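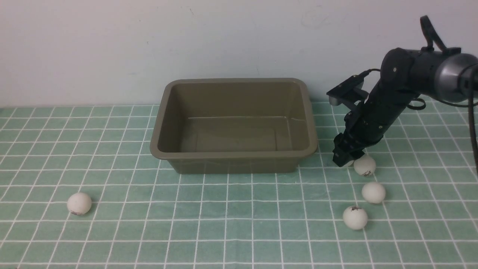 Tahira Warraich keeps her ping-pong balls in tubs, and she has an opinion about each tub. I visited her at the Ghumman community rooms, where she runs the social table tennis evenings, because a reader had asked us how a small club stores its equipment when it has only one cupboard.

"The first thing I bought was a net bag," she told me. "Everybody buys the net bag. You hang it on the hook and it looks very sporty, and then you spend the evening with your arm inside it to the elbow."

Now she prefers an open plastic tub with a wide rim and a low side. The present favourite is a dull olive-grey colour, and she says that was a piece of luck. Her earlier tub was white, and white balls in it were hard to see when the light in the hall was poor.

She found the tub at Plemilano, a housewares shop near her home. She had gone in for a dish rack. "I stood there and I put my hand in it, with the fingers spread," she said. "The lady at the counter asked me if I needed help."

The hand test is still her main advice. If your hand goes in flat and comes out with a ball without touching the side, the tub is wide enough. A sloped wall is also good in her view, as the ball rolls down to the floor of the tub and does not sit in the corner.

The club registered in October under the number 3684, which is written on the cupboard door in marker. Before that they played at Wesitgate, in a hall with a gap under the radiator. Warraich remembers this gap with some feeling. "We lost so many there. Children were lying on their stomachs with a ruler."

Tidying at the end is done by whoever is nearest. The balls on the table go first, then the floor, then the window ledge.

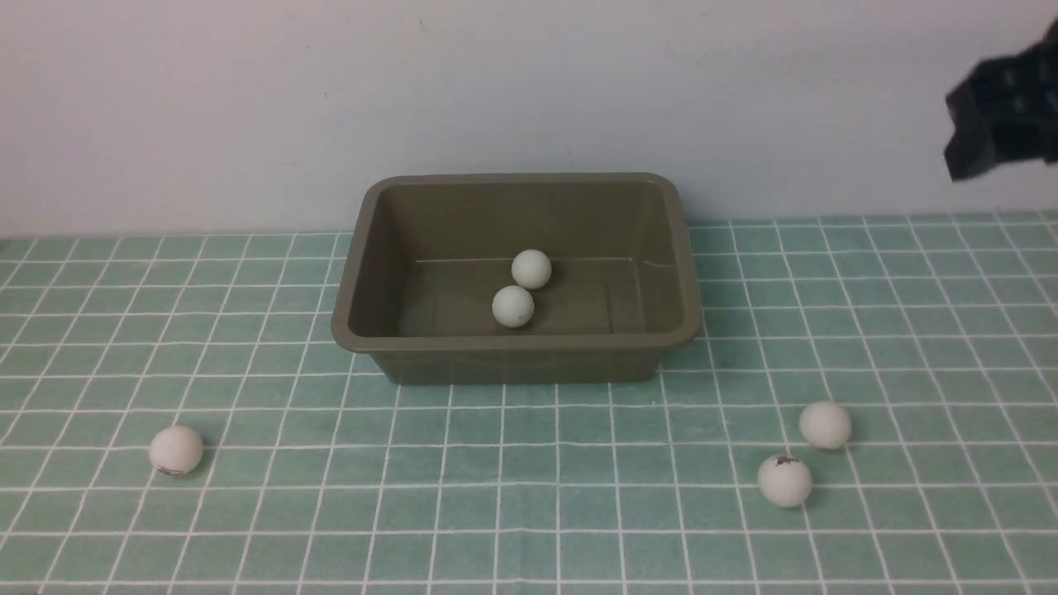 Do the balls need to be washed before they are stored?

Only when they look grey or feel slippery. Warraich uses lukewarm water with a drop of dish soap, and dries them on a tea towel before they go back in the tub.

She throws away any ball with a crack, and she listens for it. "You drop it on the table. A good one has a clean sound and a broken one sounds like a spoon." Dented balls she gives to the craft group, who paint them.

I asked if she would ever buy a proper storage box with a lid. She has looked at one from Prarkiter, but the lid clicks, and she thinks people would leave it open anyway. For now the tub stays on the middle shelf, beside the spare nets and the kettle.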